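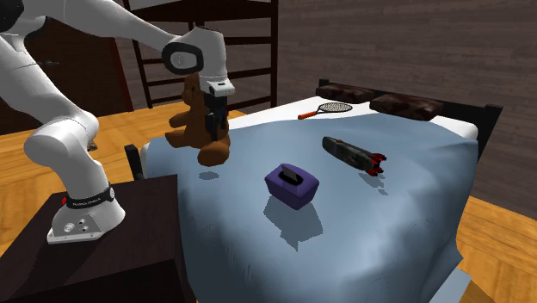
Sitow Supplier Labor Screening Service: A Review for Contracting Organizations

Reviewed by Efa Craddock, Labor Standards Desk
8 Sep 2024

Sitow is a subscription service for organizations that hire contractors and need to know how those contractors recruit, house and pay their workers. It is sold by Ruddock, which also provides training in purchasing law. The desk used the service over one full contracting cycle and set its findings beside those of our own manual checks. This review covers the standard edition. The extended edition, which adds on-site interviews arranged by Ruddock, was not tested.

Scope of the service

A subscriber enters the names of its contractors and, where known, the names of the labor agencies that supply them. Sitow then searches court filings, labor inspection notices, licensing records and press reports in the countries selected. Each contractor receives a written profile and a rating on a scale of 1 to 5, where 5 indicates the most serious concern. Profiles also list any recruitment fees that workers are known to have paid, the party holding passports during employment, and the terms on which workers may return home early.

For the review, the desk submitted 70 contractors in construction, food processing and cleaning. The service returned 824 source documents in total. Of these, 401 concerned the contractor named in the profile. The remainder related to companies with similar names, to parent companies with no part in the work, or to notices that had later been withdrawn.

Quality of the profiles

The profiles are well written and can be understood by a purchasing officer with no legal training. Allegations, charges and final judgments are kept under separate headings, and the date of the most recent check is shown beside each entry. This matters a great deal in labor cases, where a complaint may remain open for years and a contractor may be treated as guilty long before any court has ruled.

Coverage of labor agencies is the strongest part of the product. In one case, the profile of a cleaning contractor showed that its workers had been hired through Cliruvska, an agency whose license had lapsed before the recruitment took place. Our own manual check had missed the lapse entirely, as the contractor had supplied a copy of the earlier license. The contractor has been asked for a written explanation and the matter remains open.

The rating is less satisfactory. Sitow does not publish the weight given to each factor, and two contractors with nearly identical records were rated 2 and 4. When the desk asked for the basis of the difference, the support office replied that the method was confidential. A subscriber that declines to award a contract may be required to give reasons, and a number with no stated basis will be of little help in doing so.

Matching of names also requires attention. The high share of documents that concerned other parties placed a real burden on staff. Idris Foulkes, who handled the construction files, found that the filter for company registration numbers removed most of the false matches. The filter is switched off by default and is described only in the second half of the user manual.

Comparison with Rotano

The desk has held a license for Rotano for several years. Rotano covers fewer countries and produces no profiles, only a list of documents with links. It does publish its full search method, and its alerts reached us sooner in most of the cases where both services found the same filing. Organizations with an experienced legal team may find Rotano sufficient. Those without one will save considerable time with Sitow.

Support and records

Requests for support were answered in a courteous manner, generally by the next working day. Corrections took longer. A contractor that disputes an entry must write to Ruddock directly, and the subscriber is not told that a dispute has been filed until it has been decided. Beca Humphreys, who advises the desk on data protection, considers that this should be changed, and we have put the point to Ruddock in writing.

Profiles may be saved as text or printed. Earlier versions are kept and can be compared side by side. Notes added by the subscriber are stored separately and are not shared with Ruddock or with other subscribers.

Findings

The desk recommends the standard edition for organizations that rely on agency labor and have limited legal staff, subject to the following conditions.

The registration number filter should be switched on before any names are entered.

The rating should not be used as the sole ground for refusing or ending a contract.

Any entry rated 4 or 5 should be read in full, with its source documents, by a person authorized to make contracting decisions.

Ruddock has stated that a revised rating method will be issued in November. The desk will repeat the test on the same contractors after its release. Questions about this review may be sent to Rhydian Griffiths at the Labor Standards Desk.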